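Kumaresan Gowda has been buying, borrowing and breaking grippers for 7 years, and he doesn't trust a demo. When I asked what he thought of the Oltulard hand-held, he asked me who had ironed the shirt in the video.

So his own comparison is deliberately dull. He uses a bedroom, a bed and jeans, and works with a pair of the grippers, one in each hand.

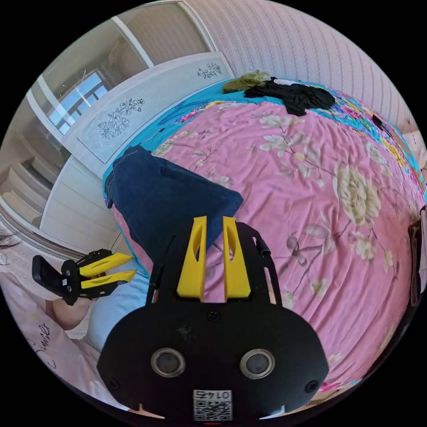
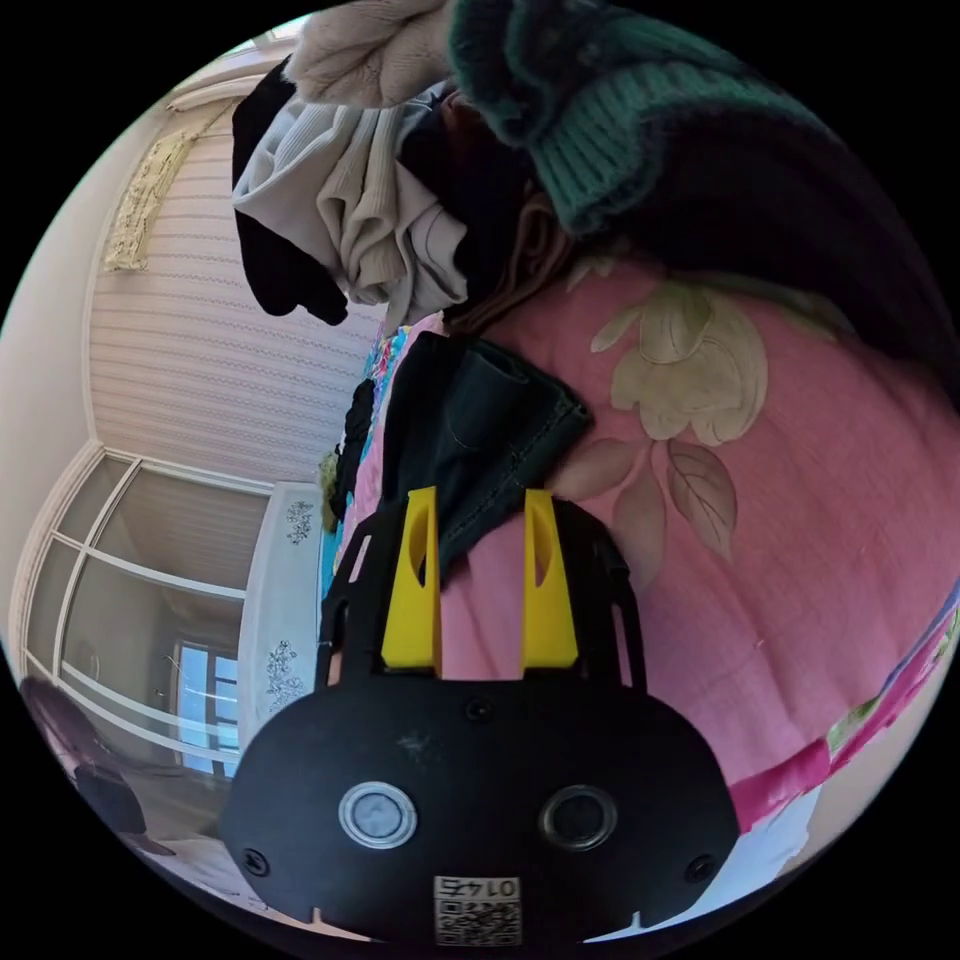
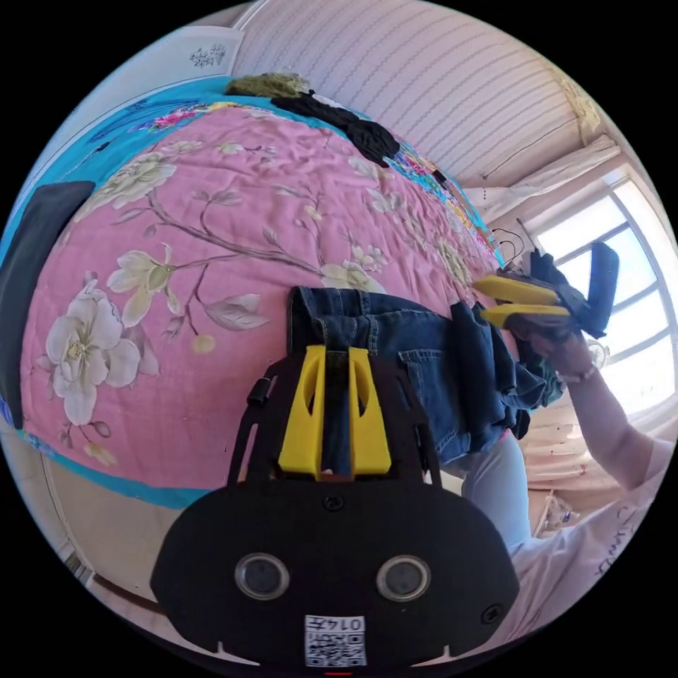 *Denim on the pink floral bedspread, with the yellow slotted fingers in all three.*

"Everybody tests on a towel," he says. "A towel is flat and it forgives you. Jeans have a waistband, rivets, a seam as thick as your finger. If the tips can't get hold of that seam, I don't care what the brochure says about compliance."

Can they? He won't give me a yes. The soft fingers, he says, do well on one thick fold and get vague on three. "They bend. That's what they're sold on, the bending. But at some point you've stopped gripping and you're just leaning on the thing." He compared them with the stiffer set from Undora, which held the folds better and marked a knit sweater in 2 places. He calls that a draw, and he isn't happy with it.

The patterned bedspread was his choice too. I'd assumed a plain sheet would be fairer. "Fairer to whom? People have flowers on their beds," he says. He wants to know whether a camera on the gripper can still sort out an edge of cloth from a printed leaf. Software people keep telling him this is solved. He has asked to see it solved in a house, on an ordinary afternoon with the sun coming in, and is still waiting for an invitation.

The wide lenses bother him less than I expected. The view bends badly toward the rim, he says, but you get the headboard, the window and the other hand, and he would take that over a tidy picture of a fingertip. Weight is the bigger complaint. After 6 folds his wrist starts making decisions for him, and he suspects a fair amount of what gets recorded as skill is a tired arm.

Would he recommend the Oltulard to the lab at Prulerside, who asked him for an opinion in January?

"I'd tell them to borrow one first," he says. "And bring their own laundry."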